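Diris bone flute, replica, five hole. Back in stock as of May 2, 2025

Made by Ilir Petek in the Ustwood shop. Cast resin body, not real bone, so it ships anywhere and you can teach a class with it and not cry if a kid drops it. Played length and hole spacing taken from Ilir's own measurements of museum casts, then nudged a bit so it sits near a pentatonic scale. Purists, see the note on tuning.

## Whats in the box

- flute, ivory or smoke finish
- cotton sleeve
- fingering card (English / Spanish, the Spanish is by Iraís Mendoza)
- cleaning swab on a stick

No stand. Stand is sold separate, see Vlachou stand below.

## Sound

Rim blown, like a quena or ney. No fipple, no reed. Expect a breathy hiss the first couple evenings, then a note, then most of a scale. Smoke finish has a slightly thicker wall and comes out a hair darker. Ivory is louder. Both go into the second register if you tighten up and push.

**Tuning:** every one is a little different. We don't match to A440. If you need to play with a piano, get the Grandico version, which Zlatko Pavlović tunes by hand and stamps with the key. Costs more, takes longer.

## Classroom set

Order code Diris-C. Flutes plus a wall chart, a lesson booklet on Ice Age instruments and a replica bullroarer. Booklet text by Nghĩa Phùng, revised last November, the old one had the map upside down (sorry). Fits grades 4 and up. Booklet covers

- how wing bones get scored and cut
- why hollow bone makes a decent tube
- what we can't know, i.e. the tunes
- a listening page with links

Schools can pay by purchase order. Put the PO number in the comments feild or it gets stuck.

## Specs

| | Standard | Grandico |
|---|---|---|
| Body | cast resin | cast resin, hand finished |
| Holes | 5 | 5 |
| Weight | 80 g | 80 g |
| Tuning | as cast | stamped key |
| Lead time | in stock | ask |

## Care

Swab after playing. Lukewarm water, a drop of dish soap, nothing else. No dishwasher. No alcohol wipes on the smoke finish, they lift the color. Keep off the dashboard in summer, resin will bow. Wipe the blowing edge before you hand it to the next person.

## Vlachou stand

Beech, two pegs, felt on top. Holds one flute lying down. Also fits the bullroarer handle if you turn it sideways.

## Ordering

Batch is 400 pieces, next one not scheduled. Trade and museum shops email Marin Babić for the price list, minimum applies. Returns within the month if unplayed. Played ones we can't take back, mouth contact, but a cracked one we replace, just send a picture of the crack and the order number.

Recordings of both finishes going up on the page soon, same tune, same room.

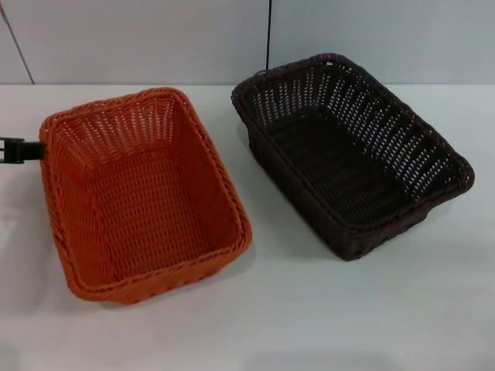

Photo: Marin Babić / Ustwood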